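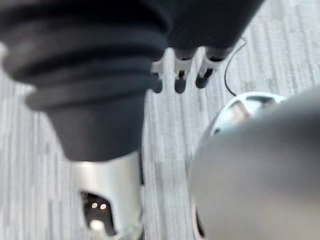

Plendton thin black cable, review after two months

Quick one, I have a pile of these to get through this week.

Bought in February, four of them, the thin black kind. Paid for them myself. Wanted something that bends without a fight. The old cables were thick gray things that kept whatever shape they came out of the bag with, and I was sick of taping them flat.

Bend first. Very good. Takes a loose curve and stays kind of where you leave it, a bit of sag if the run is long. You can put an S in it and it doesn't spring straight again the second you let go. Tight corners are OK, but I would not fold it over an edge. Did that once behind the bench and there's a whitish crease in the jacket now. Still works. Don't love looking at it.

Jacket is matte, soft, picks up dust like crazy. Wipe with a damp cloth, done. Slightly rubbery smell when new, gone in a few days.

Plugs: snug. Maybe too snug on the first go, I had to wiggle one out and thought I'd broken it. Loosened up after a week of plugging and unplugging. The strain relief is short, shorter than on the Tavares ones I used before, and that's my main worry long term. The Tavares lasted me years but they're so stiff they drag light stuff across the table. Pick your poison.

Length. I got the long ones and should of got two long, two short. With the long ones you end up with slack, and slack catches on things. Sidra Yousafzai (shares the bench with me, far neater person) loops hers with a bit of hook and loop tape every 40 cm or so down the run. Looks great. I did one and got bored.

Heat: haven't pushed it. I keep mine off anything that gets warm. The leaflet says nothing on this, in fact the leaflet says almost nothing, it's a square of paper with a drawing of a plug.

The box claims 1,000 bends. Mine haven't had that. Birdie Kapoor told me hers went at the plug end after a winter, but she yanks them out by the cord, I've seen her do it. Plendton replaced it, took a while, no argument.

Things I'd change
A second color. Black on black under a dark bench, I keep grabbing the wrong one. I put a dab of nail polish on each plug.
Longer strain relief.
Sell them as a mixed pack pleas.

Compared with the Prindbridge flat ones: those lie better on a floor and are useless anywhere they have to twist. If your run is straight, get the flat. If it has to come down from something and go around something else, get these.

Would buy again, have done so, two short ones on the way. Four stars. The fifth goes back on if the creased one makes it to next year.

Updated April 2024: short ones came. Same cable, less slack, no complaints yet.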